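# Getting tubes into a rack: my half of the Camero project

So my part was the planner! Nobuhle Matlala did perception, and I got the code that decides which hole a glass tube goes in and how the arm gets there without clipping its neighbors. My first version just picked the nearest free hole and went straight for it (bad idea, the fingers are wide).

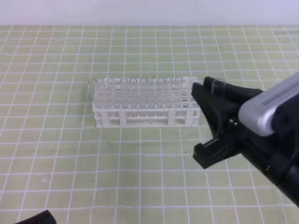
Lesego Coetzee thought I should plan for the whole gripper shape and stop treating it as a point at the tip, even if that made each plan slower.

I tried it, and yes, planning got slower, but the paths made way more sense. I also added a hover pose above the hole so the last stretch is always straight down. The messy part was the hole map. Clear glass barely shows up in the wrist view, and our detector kept mixing up rims and 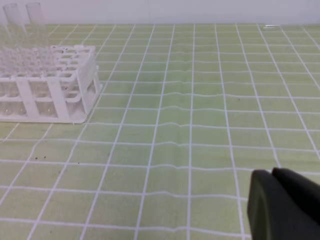

empty holes, so I stopped trusting any single view. Now the planner keeps a score for each hole and only commits when 3 views in a row agree. I capped the path search at 2000 samples, and if it runs out, the arm goes back to the hover pose and asks for a new look.

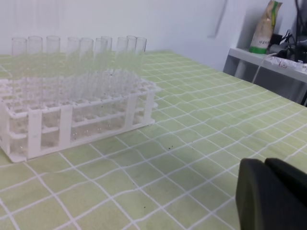

*Fig. 3: Wrist view of the rack, with tubes in the back row.*

Still on my list: the score resets whenever I restart the node, and I haven't written tests for the retry code. Sarla Prajapati wants the config cleaned up too.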